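Session 3 notes: running a one-shot

Pick the ending first. Players forgive a slow start, not a missing finish. For Raveo you want 3 scenes max, 5 if the table is quick (it won't be).

Pregens: one page each, no backstory over two lines. Put the dice rules on the sheet. Dont make people look things up mid fight.

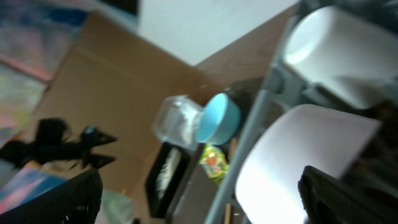

Justinas Priedītis disagreed on pregens, said he'd let everyone roll their own, even in a short slot, and cut the first scene to pay for it. Fair. Try both.

Pacing: check the clock at the halfway break. If they're still in the Pirkthorpe inn, drop the ambush and go straight to the bridge. Treasure is 1000 silver, split however, dont let them haggle over it.

Reading for next time: Sosus rulebook, chase rules only, starts p. 284. Bring a pencil and one NPC you can do the voise for.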